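Ticket 3000-19
Product: Indinent label printer, bench model
Site: Gukmont, second floor
Opened by: Kylie Bolger
Assigned to: Warrick Tapsell
Status: Closed

Problem as reported
Printer drops offline partway through long jobs. Short jobs print fine. The front light goes from green to amber and the queue on the Avero server shows "device not responding." Power cycling brings it back, but the rest of the job has to be sent again by hand.

Tapsell, Friday, 9:40 a.m.
Sent a 200-label test job from the server. Stopped at label 19. Sent it again and it stopped much later, so the count is not fixed. Swapped the network cable and the wall port. No change.

Bolger, 11:15 a.m.
Same thing when printing from my desk. We have shipping labels due by 4, so please tell me if there is a workaround. Splitting the job into small batches works for now.
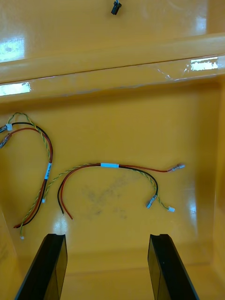 Page 2 of 3

Tapsell, 1:05 p.m.
Printed the same job from a laptop over USB with the network cable out. It finished. That points to the network side – either the card or the sleep setting. The setup page had sleep turned on after a short idle time. Turned it off, saved, restarted.

Maxine Tamihana, 2:30 p.m.
Check the firmware too. The Prendergast office had this in April and the update reset their sleep setting, so look at it again after you install.

Tapsell, 3:10 p.m.
Firmware updated. Sleep was back on, as Maxine said. Turned it off again and ran the 200-label job twice with no drop.

Bolger, 3:50 p.m.
Shipping labels all printed. OK to close.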